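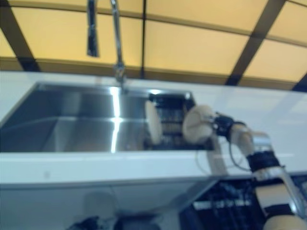
Kitchen notes for outreach days

These notes cover meal preparation for student groups visiting the Tosley community hall. They assume a domestic kitchen, one oven and a group that has not cooked in quantity before.

Rice. Allow 4 kg of dry rice for a full hall. Cook it in two pots, as a single deep pot scorches at the base before the centre is done. Spread the cooked rice in shallow trays no deeper than a hand's width and get it into the fridge promptly if it is not being served.

Labels. Write the contents and the time of cooking on masking tape and stick it to the side of the container. Lids get swapped. Use pencil or a proper freezer marker, since ballpoint fades on cold plastic.

Cups. The Hestis crates hold 118 cups when stacked rim down. Do not stack above the handholds – the bottom row chips. Count them out at the start of the day and back in before the bus is loaded.

Chopping. Put a damp cloth under each board. Give every student a fixed station and move the vegetables instead of the people. Onions go last.

Tea. The large urn takes nearly 45 minutes to boil from cold. Fill it before unpacking anything else. Descale it each March with citric acid, then boil and discard two fills of plain water.

Stubborn pans. Cover the base with water, add a spoonful of bicarbonate of soda and simmer for ten minutes. Scrape with a wooden spatula. This is not suitable for aluminium, which will darken.

Leftovers go to the Samarakoon hostel in sealed tubs, with the ingredients listed on the lid and the side.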